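Journal > Small Country Diary > Posts

The visit that wasn't

Thu 5 March

I had my good shoes by the door. I'm admitting this first because my sister has already laughed at me about it, and I'd like to get ahead of the rest of you. The foreign minister of Nastura was supposed to come to Mesden this week, the first visit at that level since I was in grade school, and I had every intention of standing on the harbor road to watch the cars go by.

Then the notice went up on the ministry's website, one paragraph long, saying the trip had been "moved to a more suitable moment." No new date. My neighbor thinks it will be June. I think my neighbor is an optimist, but she has been right about the weather all winter, so who knows.

For those of you reading from farther away (hello, and thank you for the kind emails!), the sore spot is the Lirkholm ferry agreement. It decides who may land on the island, who pays for the pier, and whose police come when a fishing boat gets into a quarrel. The old text ran out and the two governments have been living on short extensions ever since, like a couple who can't decide whether to renew the lease.

What I find a little sad is how much ordinary work goes into a visit like this. The bakery on our corner had an order for 98 almond rolls. The school choir had learned the Nasturan anthem, all the verses, and I could hear them practicing through my kitchen window – a lovely tune, by the way, with a high note in the middle that the younger boys attacked like a burglar. I hope they get to sing it for somebody.

Elaheh Arabzadeh, our member for the harbor district, gave a short speech about it in the assembly on the day of the announcement. She said she was disappointed but not offended, and that the island's mail still has to be delivered whoever is cross with whom. I don't always vote for her. I liked that, though. The opposition wanted something much louder, and I suppose we will hear it before the week is out.

My own feeling, for what it's worth, is that our side should have kept quieter beforehand. We had a minister on the radio practically announcing the result of talks that hadn't started yet, and if I were getting on a plane to those talks I might have thought twice too. My father used to say you don't read out the will while the old man is still eating his soup. He said it about nearly everything, including football.

Anyway, the shoes have gone back in the closet and I have a free afternoon I hadn't planned on. I'll write again when there's a date.
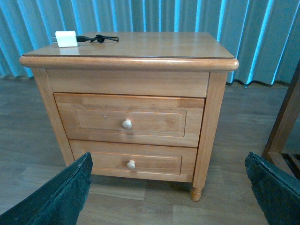 Comments

Shiela Manalo
My mother grew up on Lirkholm and she says they've been "about to sign" her whole life. Lovely post, as always. Please tell us what became of the almond rolls!

harborlight
I thought the radio interview was fine. Somebody has to say what we want out loud. But I agree about the choir, poor kids.

Ahmadpour
Second time they've put it off, if you count the one that was never officially announced. I'll believe June when I see the flags up.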